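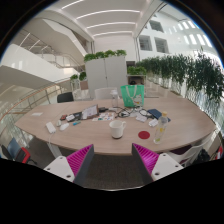
The big table, with mug, coaster, cables and tote bag.

Shared table: frequently asked questions

These are the questions members at Adum send in most often about the big curved table and what gets left on it. If yours isn't covered, write to Gifty Akolgo at the front desk.

Can I leave my things out over lunch?
Yes, for up to 2 hours. After that the space may be given to someone else and your things moved to the shelf by the door.

Do I have to use a coaster?
Please do. Hot mugs mark the wood. Spare coasters are in the top drawer of the Skukano cabinet.

Whose mugs are they?
The plain white ones belong to the house and anyone may use them. Rinse yours and put it on the rack by 7 in the evening. Mugs brought from home go on the lower shelf, with a name on the bottom.

What about cables?
Coil them before you leave. Loose chargers and adapters with no name on them go into the Opoku box and are kept until the end of the month. Thaís Godoy has labels if you need some.

Can I have cold drinks at the table?
Yes, if the bottle or cup has a lid. Screw-cap bottles are fine. Open glasses should stay in the kitchen.
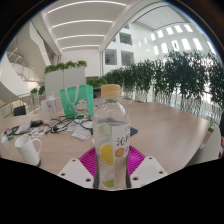

A citrus drink in a clear bottle with a screw cap.

Where do empty bottles go?
In the green crate under the sink, caps on, labels left as they are. Dzifa and Wumpini Amegashie take the crate away when it is full, which at 40 bottles doesn't take long in January.

Someone left stickers and papers behind. Can I throw them out?
No. Put them in the tray marked Prilla. Benedicta Dankwa goes through it at the end of each month and recycles what hasn't been claimed. 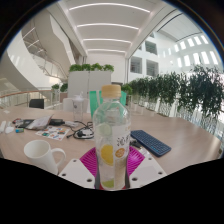 Can I water the plants?
Please leave them. They are on a schedule and too much water damages the roots. Don't tip leftover drinks or ice into the pots either.

How do I report a stain or a scratch?
Ring extension 587 or leave a note at the desk saying which end of the table it's at. You won't be charged for ordinary wear.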